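16 May 2025

Second day of the supplier conference. I got to the Quiambao hall before eight and took a seat near the back, close to an outlet. The morning was all about product data for makers of heavy equipment: who owns the parts list, how many copies of it there are, and what happens when the shop floor works from the wrong one.

Our own count is bad. We found 472 open change orders last month, and most of them touch a controller or its software. The old system treats software as a note on a drawing. I wrote that down to bring up with Tyson Fehr on Monday.

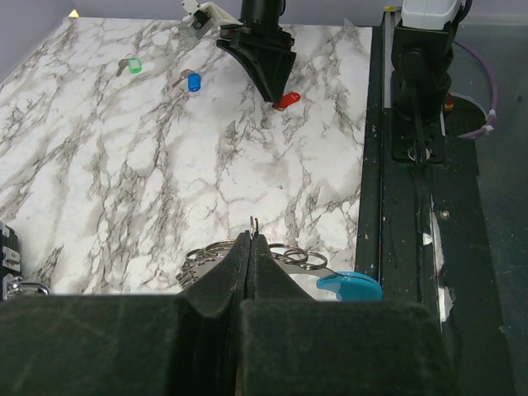
Should the software version get its own line in the parts list? It should, with its own part number and its own approval, so a pump can be traced to the exact code it shipped with.

I asked that in the late morning session and wrote the reply down nearly word for word. It means more work at release time. Service will like it, as they are the ones calling engineering when a unit comes back from the field.

Lunch was a sandwich and coffee. I sat with two people from Bindura, who make conveyor drives. They moved to a single parts list last September and began with the spare parts group, which I would not have thought of. They had around 4000 items to clean up before they could load anything. Most of the trouble was duplicate fasteners. We have the same problem.
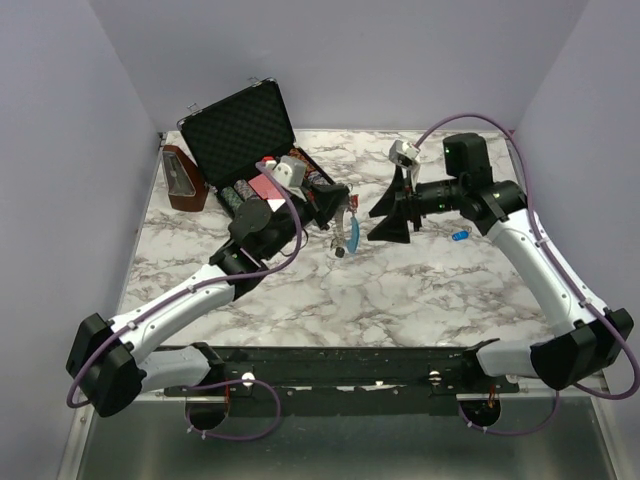

Robot arm holding a keychain with a light blue tag

The Trumance session after lunch was mostly a sales pitch. Their screens look clean, but I could not get a clear price for the read-only seats, and we would need a lot of those. The man at the desk took my card.

Puvunness was better. They went through one change from request to release, 19 steps in the old process, and said which ones they dropped. Two of the steps were people signing for other people. I copied the whole list.
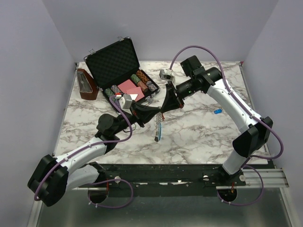
Two arms over the marble-patterned table

Called the office at four. The gearbox drawings are still waiting on purchasing. I said to leave them until I am back.

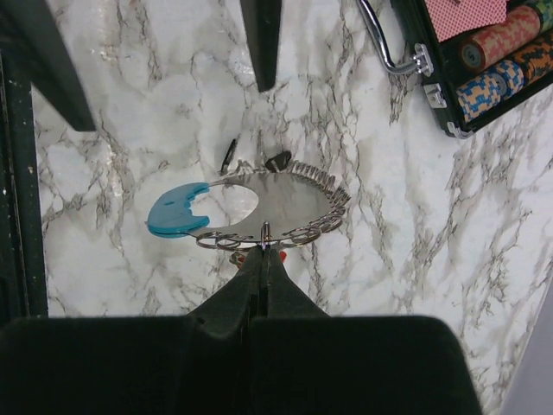 Page last changed: Friday, 9:40 p.m.

Back at the hotel now. I typed up the notes and sent them to Tyson with the Puvunness list on top. I want to try the new numbering on one pump family first, probably the small one. Train is at 7:15 tomorrow. Need to keep the parking receipt for expenses.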